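Branano word lists

README, last touched 2019-07-18

Hello! This is my collection of household words, gathered from friends, neighbours and anybody who would answer me at the bus stop. It started as a list on the fridge (what do you call the end slice of a loaf?) and got badly out of hand, so now it's a folder with a name.

What's in the folder

There are 2 files. The first, words.csv, has 157 everyday things, one per row, with the name I'd use myself in the first column. The second, answers.csv, has around 2,000 replies, and it's the fun one. I've left the spellings as people gave them to me, so please don't write in about "skellington".

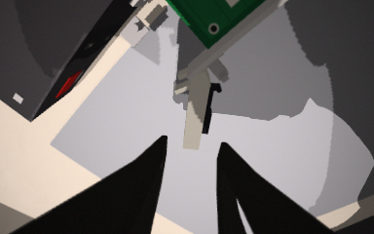

Beige bar with two black fingertips close by.

Where the words come from

Mostly Ivell, where I live, plus a big batch from Dukutholm that I collected on holiday in May. The two places disagree about nearly everything to do with bread, and they disagree even more about slippers! If a reply came with a story, I put it in the notes column, and some of those notes go on a bit. Anything with a question mark after it is me failing to read my own handwriting.

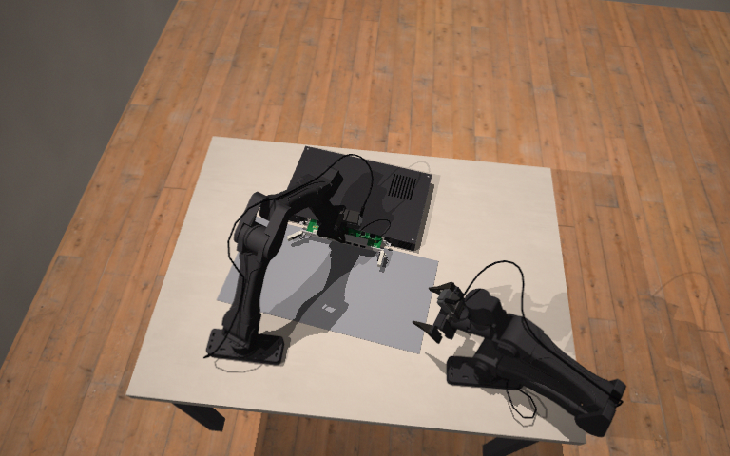 Cream table on a plank floor, dark casing towards the far side.

Opening the files

Any spreadsheet program will do. Tell it the text is UTF-8 or the accents go funny, and Trình (the café where I typed most of this up) turns into soup. Blank cells mean I forgot to ask. A dash means I asked and the person had no word for it, and those are my favourites.

Ages are in bands of 15 years. I never wrote down names, so don't ask me who said "nunty", I couldn't tell you.

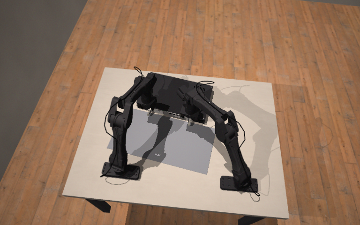
The table from above at a tilt, with both arms.

Using it

Help yourself! Put it in a quiz, a school project, whatever you like, and mention Branano somewhere if there's room. If you've got words of your own, send them over with the town and I'll add them when I next sit down to it. Still badly short on words for the cupboard under the stairs.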